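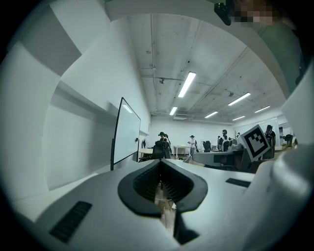

Figure 4.1 A long room with white walls, a whiteboard on a thin black frame, and five people standing.

Chapter 4
Rooms You Stand Up In

I used to think a room was finished once the chairs were in. Then I spent a winter teaching at Mivthorpe, in a long white room with a concrete ceiling and pipes running every which way overhead, and I started paying attention to what people do when they're on their feet. They drift. They bunch up near whatever there is to look at, they leave a gap by the door, and somebody always ends up talking to a wall.

So this chapter is about standing rooms - workshops, project rooms, the kind of place where you get up to show someone a thing and then forget to sit down again. Chapter 3 was all desks and sightlines from a seated eye, and you'll want to keep your notes from it, but a lot of those numbers change when the eye goes up a foot or so.

Let's start with the ceiling, which beginners leave for last (I did too, for years!). Look back at Figure 4.1. The concrete has been painted white and the pipes are left showing, with rectangular fluorescent lights among them. Some people find that kind of ceiling cold. I like it. You can see where everything goes, and when a pipe needs fixing you don't have to pull down tiles and get grit in your hair. The trouble is sound. Hard ceiling, hard walls, several conversations at once - my friend Dragica Georgiev taught in a room like that and lost her voice every March.

Next, the whiteboard. A board on its own frame is a piece of furniture, and it behaves like one. Put it flat against the wall and it's a wall. Turn it out into the room and you've made a corner, and people will gather on one side of it. The glossy kind also catches the light, so before a class I walk from one end of the room to the other and check the glare. It takes me 2 minutes and I've never regretted it.

Then there's the long wall. A ledge is a wonderful thing in a standing room. Coffee goes on it, and notebooks, and elbows if the height is right. We'll work out the right height in Section 4.3, using measurements that Arben Georgiou took in 61 rooms over one very patient year.

Last comes air. One unit up high on the end wall will treat the near end and the far end quite differently, and people notice sooner when they're moving around than you might expect. Section 4.5 gets into that, with a fan and some strips of tissue paper.

Before you read on

Pick a room where people mostly stand. Stay in it for 20 minutes with a pencil and a rough floor plan. Mark where people stop, and where they never go. Don't tidy the plan up afterward - we'll be using the messy version in Section 4.1.

Words to watch for in this chapter: standing eye height, glare path, ledge, drift, dead corner.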